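1/29/22

To: Etenesh Abera, Usdale
From: Rebecca Caruso, for the Plirnitz working group
Re: Good practice for robots at doors, progress so far

We said we would write a code of practice for two-armed robots using ordinary doors, and most of one now exists. The draft has 9 clauses. Seven are agreed, and the other two are both about handles, a subject on which the group has turned out to hold stronger views than on its own pay.

**Agreed.** Bontu Wubshet's clause on the spare arm went through with one change of wording. It now reads: "The arm not in use shall be kept where it can be seen, and shall hold nothing." Her first version ran to a page and mentioned elbows 4 times.

The clause on stairs also stands. Any door opening on to a landing is to be treated as a door beside a drop, whether or not there is a railing. Zekora wanted railings to count in a robot's favour. We have noted their wish, and kept noting it - politely - through two rounds of comments.

**Not agreed.** Kalkidan Ejigu holds that a gripper should let go of the handle before the robot takes a step. Yabsira Endale holds that it should keep hold until the robot is clear of the door. Each has written a paper. The papers cite each other, not warmly. We propose to test both rules in simulation and let the dullest result win.

**Comments received.** The Tesfamariam consultation brought in 103 comments, a fair share of them about the word "shall". All have been answered, including the one that was only a question mark.

**Spending.** Within budget, apart from the printing, which we would rather discuss in person.

**Next.** A full draft by September, with the handle clauses either settled or printed side by side. We would be glad of your view on which would embarrass you less.

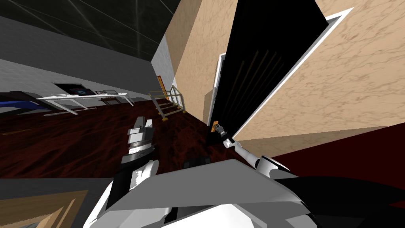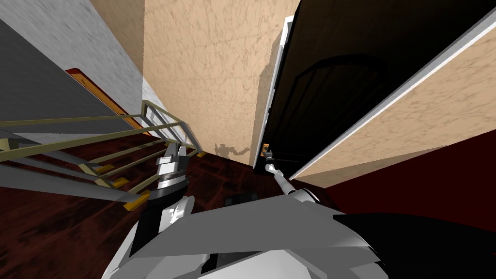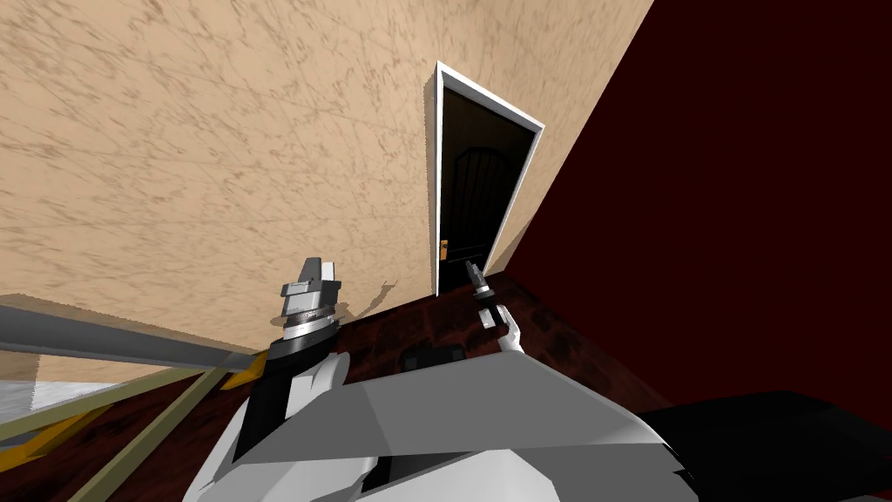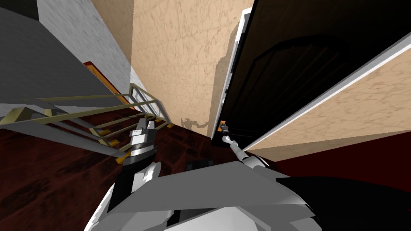
Simulated door work on the landing, all four views.

*Plirnitz Progress Reports, no. 4, p. 2*

Comments on the agreed clauses may still be sent to Rebecca Caruso. Comments on "shall" are closed.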